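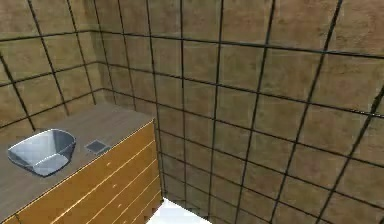
The practice kitchen on the simulator: tiled corner, counter, bowl, little square, drawers.

Home | Diary | Workshop | Garden | Older entries | Contact

We use cookies to remember your settings. By carrying on reading you agree to this. OK | Manage

7/5/24

I meant to write this up last night but I had the spreadsheet open until my eyes went, and then there was the washing up, so it is a morning entry with a pot of tea beside me. The subject is money again, I'm afraid! Those of you who come for the runner beans will have to be patient.

We have now got to the point with the kitchen helper where we must either buy an arm or stop talking about one. Szymon and I have been living in the pretend kitchen for weeks, and I've grown very fond of it, olive-brown tiles and all (they have a sort of muddled stone pattern that I would never choose for my own walls but which I'd quite miss now). The bluish bowl sits on the counter with nothing in it, the dark square lies a little way along from it near the front edge, and the orange drawers go down underneath with their tiny knobs. Nothing in there costs us a penny. If a test goes badly we press reset and the bowl is back where it was, and I do wish my own crockery worked like that.

The trouble is that the real thing has to be paid for, and the pot stands at 2724 pounds. It sounded like a fortune in March when we first added it up. Then I wrote to Jendari and to Lokumov for prices, and it began to sound like rather less of a fortune.

Jendari will do us a small arm with a plain two-fingered gripper and a clamp for the edge of the bench. They were very quick to answer and very nice about my questions, some of which were daft. Lokumov's arm reaches further, which matters more than I had thought, and it was the drawers that taught me so. I had been thinking only of the bowl. Reaching across a worktop is one sort of job and getting hold of a small knob well below the edge of the worktop is quite another, and the arm has to bend itself round the front of the counter to do it. Szymon tried the shorter arm's measurements on the simulator and it could manage the top drawer and then sulked. With the longer one he got down to the second and was very pleased with himself, and rang me in the middle of supper to say so.

So the longer arm, I think, but it would take nearly everything, and there are all the bits and bobs that go with it. I've put down 400 for a camera and a stand to hold it. There's a proper stop button, which I will not be argued out of. Then a power supply, cable, a box of spare finger pads at 20 pounds, and carriage, which I forgot entirely on the first version and had to squeeze in at the bottom of the sheet in red. Waldemar Kołodziej says one should always leave something over for the part that breaks in the first month. He has bought a good deal more machinery than I have, so I've left a line for that too, though there's precious little on it.

The other thing is where it would live. I had imagined the shed, but the shed is damp and the bench wobbles. Wasilewska have a second-hand steel bench on their list that I keep going back to look at, as other people look at shoes. If we made up the corner in the same shape as the one on the simulator, with a worktop pushed up against two walls, Szymon thinks what he has practised would carry over with less fiddling. I've said I am not tiling anything. We can paint some board a muddy sort of green and see how it gets on.

There is also the Susolach scheme, where you hire an arm for eight weeks and they take part of it off the price if you decide to keep it. I was sniffy about that to begin with, but I've come round to it a bit. It would let us find out about the drawers before the whole pot was gone, and we'd have enough left for the bench. Against that, Szymon is slow and careful and eight weeks goes by in a blink, particularly with the garden wanting everything done at once.

I've told him we will settle it when he comes over, and that he is to bring his tape measure as mine has lost its end. I want the height of that worktop and the depth down to the third knob written on paper before anybody orders anything. I must also ring Lokumov and find out if their price has the tax in it. I have a nasty feeling it hasn't.

Tea's gone cold. Beans next time, I promise, they're up to the second string already.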